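Ultmont Community Fitness Course
Handout 5: Training the Calves and Lower Leg
April 23, 2020

Welcome back, everyone. Last time we spent the whole session on the thighs, and I promised we would work our way down, so this week belongs to the calves. They are an easy group to skip at the end of a long leg day (I have done it plenty of times myself!), but they help with every step you take, and they respond nicely to patient, steady work.

The two muscles to know are the gastrocnemius and the soleus. The gastrocnemius is the one that gives the back of the lower leg its rounded shape. It crosses both the knee and the ankle, and it does most when the knee is straight. The soleus is flatter and lies underneath. It starts below the knee, so bending the knee lets it take over more of the job. Keep that in mind and you can work out for yourself what nearly any calf exercise is for.

Standing calf raise. Put the balls of your feet on a low step, hold the rail, and let your heels sink until you feel a gentle stretch. Rise as high as you can, pause for a breath, and come down slowly – slower than you want to. Start with two sets of 13.

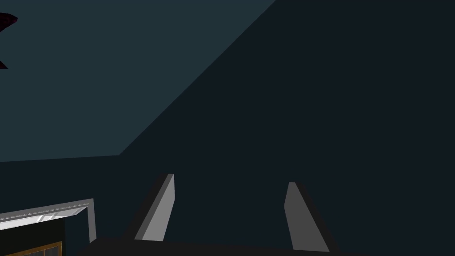

Which calf exercise is best for someone who sits most of the day?

The standing raise is a good place to start, done on flat ground with one hand on a wall, and the seated raise can be added once that feels comfortable.

Seated calf raise. Sit tall with your knees bent at a right angle and rest a weight across your thighs, close to the knees. Lift the heels, pause, lower. You will likely feel this one deeper and a little lower down the leg, and that is your soleus. Beginners can leave the weight out altogether.

Single-leg raise. Same as the standing version, but on one foot, with the other tucked behind the ankle. Most of us have a stronger side, so begin with the weaker leg and let it set the number for both.

A word about soreness. Calves can be very stiff a day or two after new work, and stairs may feel like a punishment. Easy walking usually helps. A sharp or sudden pain is another matter, so stop there and have it looked at.

For your training log, write down sets, repetitions and which foot you started on. Those of you who began your logs in March, please bring them along. We meet in the Cairns room again, and the reading is the lower leg chapter in the Skunum course pack.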